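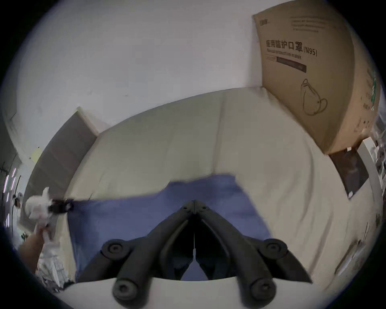 ## 3. Demonstration setup

Demonstrations for the cloth task were recorded with a hand-held gripper carrying a wide-angle camera. The operator moves the gripper directly, so no arm is needed during recording. The work surface was a mattress with a blue cloth spread over it. The soft surface was chosen on purpose: the cloth and its support both deform under contact, and the Erenia baseline had only been tested on a rigid table.

The lens shows both fingers at all times, along with most of the surroundings. Background objects were left in place between takes - a large carton marked "Medical protective mask" stood at the back during part of the work - and no masking was applied to the images before training.

### 3.1 Procedure

Each take starts with the gripper above the cloth and ends when the fingers are open and clear of it. Takes longer than 12 seconds were discarded. Noémie Dufour recorded 300 takes in February using the Gagnon logging script, which stores images, finger opening and estimated pose under one clock.

Pose was estimated from the images alone. Tracking loss was the main cause of rejected data, mostly when the gripper was held low over plain fabric. Raising the starting height reduced this but made the approach phase longer.

### 3.2 Comparison with remote control

The same task was also recorded by remote control on the Standley arm. The operator watched a monitor and steered with a handheld controller. These takes needed no pose estimation, as joint positions were read from the arm. They were slower, and the operator often stopped above the cloth to judge depth.

Both sets were converted to the Tiltarberg format and resampled to the same rate. One policy was trained on each set for 4,000 steps, with identical settings and 4 random seeds.

### 3.3 Open issues

- Finger opening drifts over long sessions. The zero point should be checked before each batch.
- Grasp force is not recorded by hand, so the two sets cannot be compared on that measure.
- The cloth start position was not randomized by a fixed rule. Section 5 treats this as a limit on the results.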